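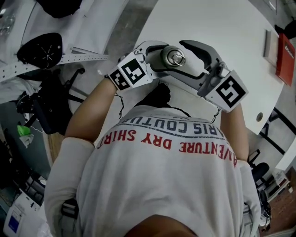 Sleeves short, elbows over the table. Light grey is my least favourite colour to keep clean.

Filed under: Laundry & Mending

T-shirts are the one thing in our house that I wash constantly and, until a couple of years ago, thought about never. Then I pulled a perfectly good one out of the dryer with its lettering cracked like an old footpath and got a bit cranky about it. I've been fussier ever since, and the shirts last so much longer that I'm going to bore you with the whole routine.

Turn them inside out first. I know, your mum told you this too. Printed lettering gets knocked about by zips, hooks and the drum itself, and it's the rubbing that does the damage more than the soap. I make everybody in the house turn their own before it goes in the basket (success rate: patchy). Anything with a buckle or a strap hanging off it gets done up or goes in a mesh bag. I lost a lovely singlet to a backpack strap somebody threw in with the colours, and I'm still sore about it.

Cold wash for nearly everything. If something is really grubby I'll go to 38 degrees, which is an odd number but it's what the dial on our old machine offers between cold and hot, and it does the job on gardening clothes. Shorter cycle too. A tee worn for one day at a desk doesn't need a two-hour wash!

Now, underarms. Light grey is the worst for this, worse than white in my opinion, because you can't go anywhere near it with bleach. What I do is mix bicarb and water to a paste, about as thick as toothpaste, rub it in with an old nailbrush and leave it for an hour while I get on with something else. Then I wash as normal. If there's still a yellow shadow I do it again before the shirt goes anywhere near heat. Once a mark has been through the dryer you've more or less adopted it. My friend Hazel Haddad swears by white vinegar instead, and hers come up fine, but don't use the two together in one paste - it fizzes beautifully and does nothing much.

Go easy on fabric softener. It coats the fibres, and on the quick-dry sort of sports shirt it stops them pulling sweat away, so you end up with a shirt that smells nice and feels like cling wrap. I gave it up altogether and put half a cup of vinegar in the softener drawer for towels and tees. No, the clothes don't smell like a chip shop.

Drying is where I was going wrong for years. I used to peg tees by the shoulders and they all had little ears. Peg from the bottom hem, upside down, or fold over the line at the armpits. Keep them inside out and in the shade if you can, especially anything red or navy, because our sun will take the colour out of a print by Easter. In wet weather I use the airer in the hallway, a wobbly thing with 8 rails that I refuse to replace.

If you have to iron, never put the iron straight on the print. Inside out, low heat, done. I did learn that one the hard way, and I also learned that the plate of an iron can be cleaned with a damp cloth and a bit of bicarb, so there you go.

Print already starting to lift? Put a sheet of baking paper over it, warm iron, press for a few seconds and let it cool before you peel the paper off. It won't fix a bald patch, but I've had corners stay down for months after that.

And when a shirt really is finished, cut it up. Flat back panel for dusters, sleeves for shoe polish, hems for tying up the tomatoes. I keep mine in an old Stokoldale biscuit tin under the sink and on Tuesday I finally had to start a second one.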